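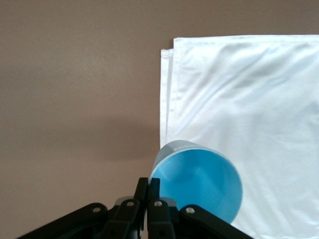 Last changed: Wed 7 February

Clerneo table napkin, white, hemmed: review

I bought a pack of 4 to replace the Morell napkins, which had gone thin at the corners. The weave is smooth and has a slight sheen. Under cool light the white reads a little blue. If your plates are cream, check one against them before ordering more.

The hem is the best part. It is neat and lies straight along the edge. After washing, mine pulled in slightly at one corner and came back with a damp press.

Creasing is the weak point. Laid out without ironing, the cloth keeps soft diagonal wrinkles, and a doubled edge tends to settle with one layer a bit offset from the other. A medium iron fixes both. Costel Berisha irons his folded in half, which I do not recommend, as the center line then stays for several washes.

Absorbency is fair. A small spill from a plastic cup was taken up by one napkin with a second pass. The Grundoretti cloth is thicker and does it in one, but it dries more slowly and takes more drawer space.

Lint: slight for the first two washes, none after that.

Recommended for daily use if you own an iron.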